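So the toy sale is happening after all! I'd half talked myself out of it back in July, when it was too hot to even go up to the closet, but Menaka Amarasinghe from two doors down said she'd split the table with me, and once Menaka says a thing you're pretty much doing it.

My big problem every year is the layout. I dump everything out, people dig, and by ten in the morning it looks like a yard after a windstorm. So this time I'm all in on the grid. Brown paper over the whole tabletop, blue painter's tape across it both ways, squares big enough for a stuffed animal to sit in. I can't stop thinking about it (yes, I think about tape now, this is my life). The lines don't even have to be perfectly straight! Mine certainly won't be.

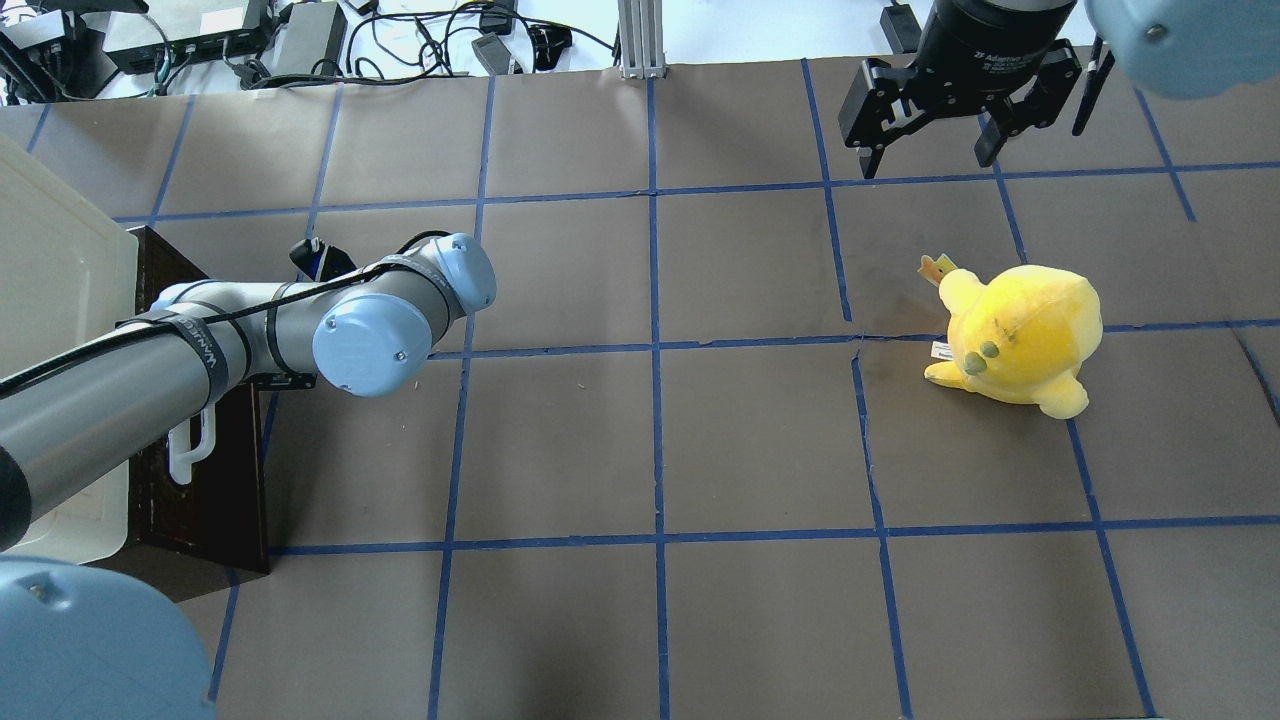
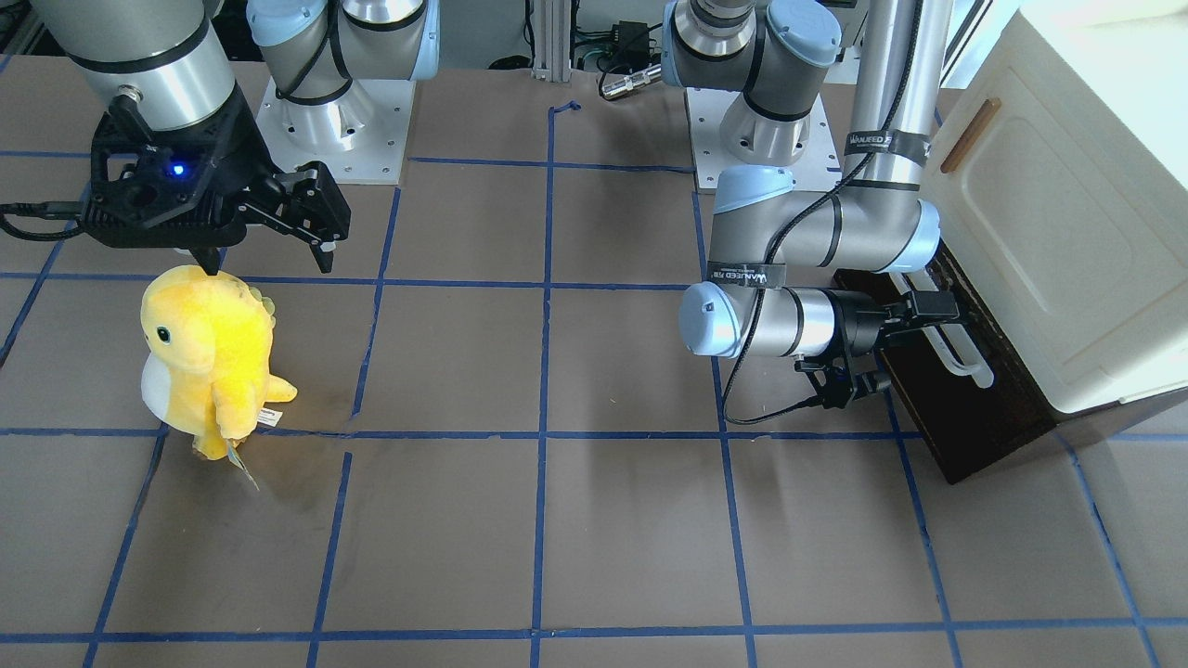 Anyway, yellow plush. Why do we own so much of it? My kids went through a phase where if it was soft and the color of a lemon it had to come home with us, and I am still finding them behind the couch. I've decided each kid keeps one and the rest go on the table. There was some crying. Some of it was me.

Prices: I'm going with $3 for the small ones and whatever you've got in your pocket for the big ones. Kacper Zawadzka told me I should put a sticker on every single toy, but I did that last time and spent 30 minutes peeling gum off a rabbit's ear, so no thank you. I'll write the price right on the paper in marker, one per square.

Still on my list: more tape, a cash box that closes, and a wash for anything that smells like the garage. Pillowcase, cold water, air dry. If you have a better trick for getting gray smudges off yellow fuzz, please leave it in the comments, I've got until Monday.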